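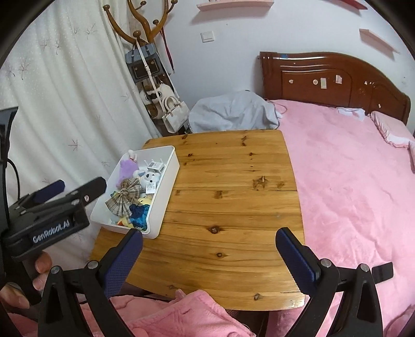
Palomino Soft Toy Sorting Notes

Version of 26 Sep 2026. Maintained by Tolera Abdella. Corrections go to Teófilo Cuadros.

What this covers
Sorting small plush toys and fabric items out of a mixed bin in a bedroom. The notes come with a list of 102 items, one row per item. Hard toys and board games are kept in a separate list called Grundton.

Columns
item_id: a number, never reused
kind: animal, part, bow, cloth, other
main_color: one word, the largest area
label: yes, no, unreadable
bin: the bin the item belongs in, 1 to 6

Rules for filling in the list
A bow counts as a bow even if it came off a toy. Plaid is entered under its lightest color. Bundled cloth gets one row until it is unfolded, then one row per piece. If a tag is still attached, copy the washing instructions into the notes file and leave the tag on.

Bins
White plastic, open top. Do not fill past the rim. Larger toys go in last.

Known problems
Yellow and pale yellow were mixed up in some 40 rows. Mint was entered as both green and blue before April. Rows with no bin number have not been checked.

Files
items.csv
notes.txt
changes.txt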